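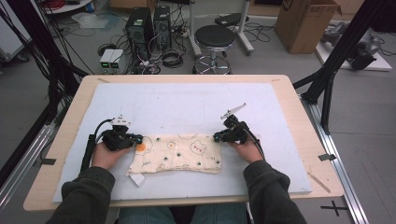

Augustina Quansah says the bear cloth should be folded tag side in, and that we've had the order backward all week. Her argument is that whoever opens a pack sees the tag before the print, and a tag sticking out of a stack of small cloths catches on the next one down. I had been folding the plain end over first and leaving the tag corner for last. Tried it her way this morning and I'm going to keep it for now.

26 July 2019, long table, foam board down.

Cloth: the cream one with the bear faces and the little fried eggs. Orange round patch near one short end, white tag at the corner on that same end. I've been laying it with the patch to the left so that I always know which way round it is. The lettering is too light to go by unless you bend down to it.

Board: the white foam board is better than bare table. On the wood a small cloth slides when you pull one end, and then the two ends don't line up. The board covers most of the top and leaves a border of wood all round. Dark tape at the left and right edges, please leave both pieces where they are. I line the cloth up by eye between them.

Flattening: hold both short ends and draw them apart until the middle lies down. Don't pull hard. On the Jinstead batch I pulled too hard and the hem went wavy, and after that no amount of smoothing got it square again. If there's still a ridge in the middle, let go, turn the cloth a quarter turn, and draw it out the other way. Going over the same direction twice did nothing on the ones I tried.

Fold, new order:
Tag end over to the middle first, patch goes under with it.
Other end over to meet it.
Then in half along the join.
Tag should be inside. If it shows, open the whole thing and start again, since tucking it in with a finger leaves a lump.

The old order gave a slightly neater outside edge. The new one stacks better. With the old way the stack started leaning toward the tag side before it got very high, and I was turning every other cloth around to even it out. Didn't need to do that today.

Stack height: stopped at 11 per stack. That is what fits in the Guswood boxes with the lid closed and no pushing. One more will go in but the top cloth comes out creased.

Size problem. The Borbély cloths are supposed to be the same size as these and they aren't. Laid one on top of the other and the Borbély is longer on one side by the width of the hem. It folds fine but looks wrong mixed in with the rest, so they get their own box. I've written "B" on the lid in marker.

Count for the order sheet: 320 cloths to go out to Fernesport in the first lot. Sheet is on the clip by the door. I have not checked it against the delivery note and the note is smudged where the quantity is, so please don't sign it off until one of us has rung them.

Things that came up:

Lint. The foam board picks it up and gives it back to the next cloth. Dark lint on cream shows badly. Wiped the board with a damp rag after lunch and let it dry before going on. The lint roller works on the cloth but pulls at the patch, so roller on the plain part only.

Loose threads. Snip them before folding. I found one folded inside and had to undo the stack to get at it. Small scissors are back in the drawer, they had ended up in with the tape again.

Tags. A few from the last delivery are sewn in at an angle. The fold still hides them. Put them aside only if the stitching has come away.

Ironing. Augustina would like everything pressed before it's folded. I think that's too slow for this many and drawing them flat on the board is good enough for cloths this small. We agreed to press one stack, leave another as it is, and look at both after they have been boxed a few days. Pressed stack has a paper slip under the top cloth. Don't take it out.

To do next: cut a second piece of board so two of us can fold at once. Ask Jinstead if they can move the tag to the middle of the short end, which would settle the whole question of the fold order. Find the other marker.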